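Practice board loan scheme – progress report, second period
To: Sibel Sarıgül, Aaltonen small grants
From: Nurhan Aksoy

Hi Sibel,

You asked for something shorter than last time, so I've left out the long parts list and put it in the spreadsheet with the receipts. If you want the screw sizes again you know where they are!

Since the last report we've moved from drawings and loose parts to a board that can be picked up and used. It's three modules that lock together with puzzle-piece edges, with a handle at each end. The handles were a late change. Our first version had finger grooves underneath and I hated carrying it up the stairs at Clakell, and so did everyone else who tried (I did ask).

The layout is settled too, which took far longer than I'd planned. We went back and forth over the push buttons for most of May. I wanted them in a row and our workshop partners at Cudari wanted a diamond, with the colors well apart so an instructor can say "press the red one" from across the room and be understood. The diamond won. The sliders stayed on the same module, with the numbers 1 to 5 printed in white beside the track, and the toggle switches got the middle module.
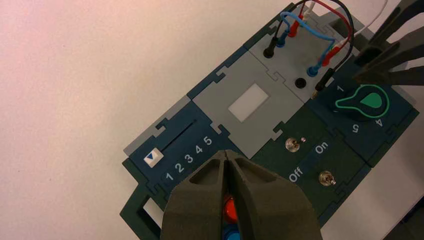
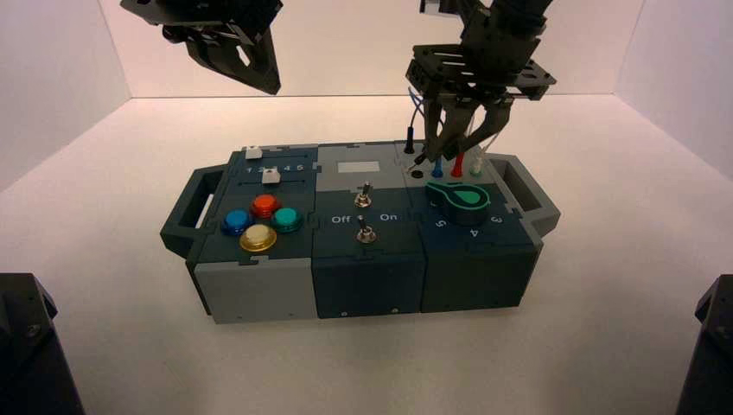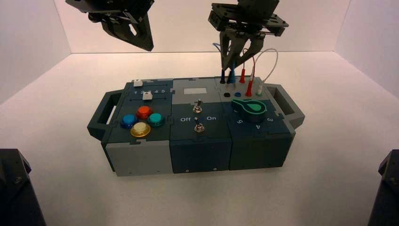 The board on the white table.

On to the money, because I know that's the part you have to pass along. We've spent $603 of the parts budget in this period. Most of that went on buttons and switches, and the rest on leads, connectors and one very dull order of fasteners. I bought spare button caps while I was at it – they're the thing people will lose or crack first, and shipping on a small order costs nearly as much as the caps do. The Lorkov invoice hasn't come through yet, so please don't be surprised when it turns up in the next report instead of this one.

We ran 11 short try-outs with learners at Clakell, mostly adults coming back to electrical work after a long break. They liked the sliders a lot. Almost everyone went for the buttons first, before reading the sheet, so I've rewritten the sheet to start there and stopped fighting it. The toggle switches did fine once we'd added the On and Off labels. Before that we had people asking which way was which, and I had to check the wiring notes myself more than once.

The leads are still my biggest headache. They tangle in storage, and when two people share a board one of them ends up holding the wires out of the other's way. I've tried clips and a fabric sleeve and I'm not happy with either. Cudari has offered to lend us a few coiled leads to test, and I'd like to try those before we order any more of the straight kind.

For the next period I'd like to get seven boards built and out on loan, with a printed sheet in each case and a return checklist inside the lid. We have 121 names on the interest list now, so there will be a wait, and I'd rather tell people that up front. Could you let me know if the grant can cover the carrying cases? I had them under "storage" in the original budget and I'm not sure that's where you want them.

Also, the storeroom key question is sorted, thank you for chasing it.

Nurhan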